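Home | Product | Support | FAQ

Nadix Shelf Planner: Frequently Asked Questions
15 Mar 2021, by Lotte Wouters

Which arms does the planner support?
Nadix sends joint targets through the Deltell driver at 500 Hz. Any arm with a Deltell driver may be used.

How does the software tell similar packages apart?
The perception module compares each crop against a library of 300 product views. Products that share a brand, such as granola in several flavors, should be registered separately.

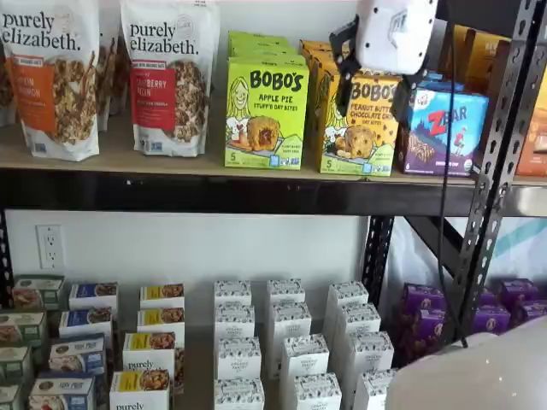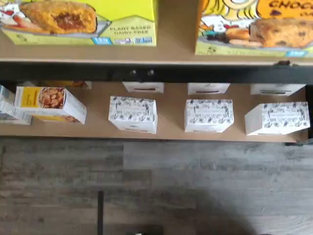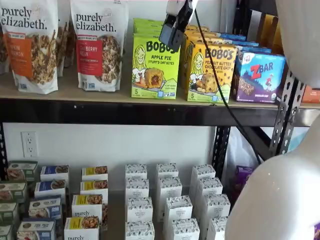
Packaged foods on two levels of shelving.

Does the planner account for the shelf itself?
Yes. Beams and uprights are entered as fixed obstacles with a default margin of 18 mm. Cables on the arm are not modeled, and users must set a larger margin where a cable may touch the shelf.

What happens when a box is turned or tilted?
The pose estimate is repeated from a second viewpoint. If the two results disagree, the item is skipped and a warning is written to the log.

Can plans be tested without hardware?
Yes. The Skustby simulator accepts the same plan files. Toon Visser maintains the import guide.

When will multi-arm planning be available?
Release is scheduled for July.

Related items
Installing the Deltell driver
Registering new products
Reading the planner log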